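Grounds & Fields > Features > Turf Care

Watering a Sports Field Without Wasting Half of It

May issue
By the Grounds & Fields staff

Most athletic fields that look bad in midsummer are getting plenty of water. The trouble is where it goes and when. A field with in-ground irrigation can have a soggy patch behind second base and a hard, gray strip in shallow center, both fed by the same line on the same schedule.

The town of Dalari ran into this at its Fundia complex, which has two ball fields and a soccer field on one controller. The crew had been adding minutes to the schedule every summer to keep the dry spots alive. By last August the outfield on the lower field was too soft to mow on game days, and the dry spots were still there.

The first step was an audit. It takes a morning and very little gear: straight-sided catch cups, a tape measure, a notepad and something to carry it all in.
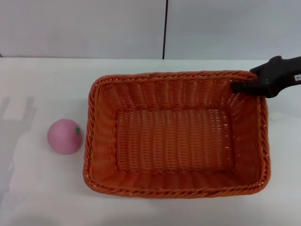 A woven basket with a flat bottom and a thick rim.

Set the cups in a grid across one zone, run the zone for a fixed time, and measure what each cup caught. The Fundia crew put out 20 cups per zone. On the worst one, the driest cups held less than a third of what the wettest ones did. No schedule can fix that. If you water for the dry cups, you drown the rest.

Uneven coverage usually comes down to a handful of causes. Heads sink over the years as topdressing builds up around them, and the spray hits the grass before it gets anywhere. Heads lean after being hit by mowers. Nozzles get swapped for whatever was in the truck, so a half-circle head puts down the same flow as a full circle and its side of the field gets double. Check the pressure too, at the head, with the whole zone running. A reading at the valve tells you less than you'd think. 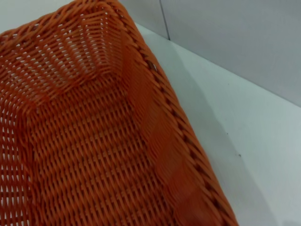 The crew raised and leveled the heads on all three fields and matched the nozzles by arc. Parts for the job came to $547, most of it nozzles and swing joints. They ran the cups again afterward, and the spread on the bad zone was much tighter. Two heads near the left field line still throw short, and the crew thinks the lateral line is undersized there. That repair is on the list for fall.

Timing came next. The old program ran every night at 10 p.m. for a short cycle. Light, frequent watering keeps the top inch wet and gives roots no reason to go deeper. It also leaves the leaves wet all night, and disease likes that. The new program starts at 4 a.m., runs three times a week in hot weather, and splits each run into two cycles so the water can soak in on the slopes.

To see whether it's working, look at the soil. Push a probe in and pull a core. You want moisture down to the bottom of the root zone. A screwdriver does nearly as well: if it stops after two inches, the water did too.
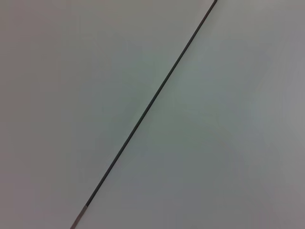

A thin, dark, straight line running at a steep angle.

Some dry spots stay dry no matter how good the coverage is. Sandy soil can turn water-repellent, and a wetting agent will help. Sárközi Park, across the county, treats its outfields with one each spring and again before July. The crew there also solid-tines any area that sheds water. Compaction shows up most along the team benches and in the goal mouths, and those places need hand watering after they're opened up.

Skinned infields should be on their own zone. If yours share heads with the grass, the clay will be mud when the turf is right. The lower field at Fundia has over 200 feet of new pipe for that purpose, run to a quick coupler behind the mound. The crew waters the infield from there with a hose, before play and again in the evening.

Dalari has also put a Tuvik rain sensor on the controller. It hangs on the fence by the pump shed, clear of the trees, and it gets checked at spring startup along with the backflow valve.

Last updated: June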